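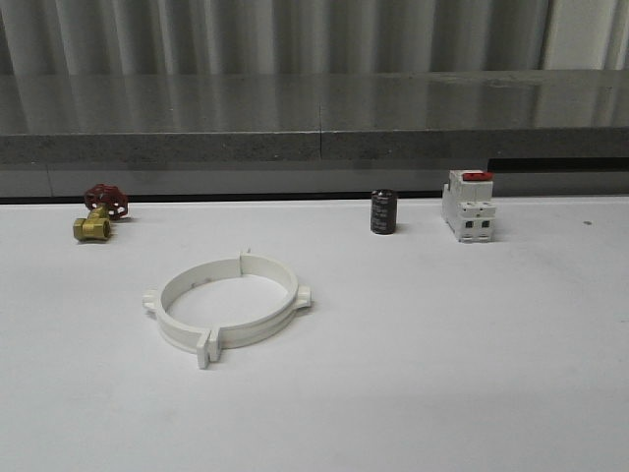 Ok so budget. I said I'd write this up by Friday and it's Friday, so quick version, sorry for the mess.

We're pricing a small arm cell for the parts bench. Sorting and kitting, mixed stuff, the kind of order where someone wants a valve, a breaker and a pipe clamp in one box and the next one wants something else again. Boring by hand. Slow too.

Three quotes so far. Maveo came back first, nice people, arm and gripper and a day of setup as one price. Idine cheaper on the arm but everything is an extra. Cable kit, extra. Spare fingers, extra. Support after the first 4 months, extra. Khoo still hasn't sent the second page of theirs, have chased twice.

What I got wrong in the first spreadsheet – I put nearly all the money on the arm. Arm is 60 percent of it, tops. The rest goes on things I had down as "misc":

Fingers. Narrow tips for the little stuff, something wider for the big clamps. I want two sets of each becuase one will get bent.
Lighting. White table, shiny brass, shadows off the arm itself. Put a real number in for it.
Table. Flat, heavy, bolted. Not the one from the break room.
Time. My time, mostly, which I had at zero. Now it's 17 days and I think that's light.
Cleaning stuff. Yes Windex has its own line now, don't laugh, a greasy tabletop is a bad tabletop.

Also parts to practice with. Buy them, don't borrow off the shelf stock or the counts go wrong and then I get the emails.

The thing I keep going back to is the gripper. A plain two finger one is plenty for a breaker, square sides, easy. A handwheel is awkward. A wide plastic ring, where do you even take hold of it? By the rim I guess, but then it needs to come down just over the edge and fairly close to the table, and that means decent accuracy, and that means not the cheapest arm on the list. So there goes the Idine price. 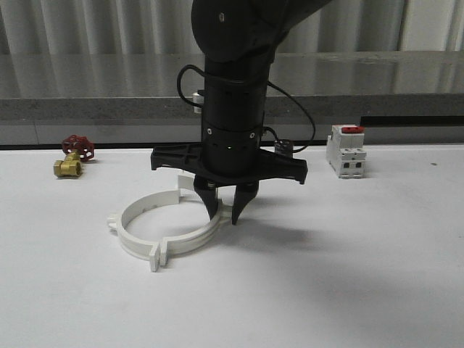

Dinesh Alva wrote back on the draft that I should rent for a month before buying anything, and that if the rim grip on the clamps isn't reliable by the end of it then no spreadsheet is going to help me. He also thinks 20 percent for spares is too much and I'd be better off putting half of it into a second gripper.

Fair on the rental. I've asked Maveo if they take it off the price later, waiting to hear. Not sure on the spares, I've been burned before on that (the conveyor, April, don't ask).

Leaving the spares line as it is untill Khoo sends page two. Then I'll redo the totals and post the sheet.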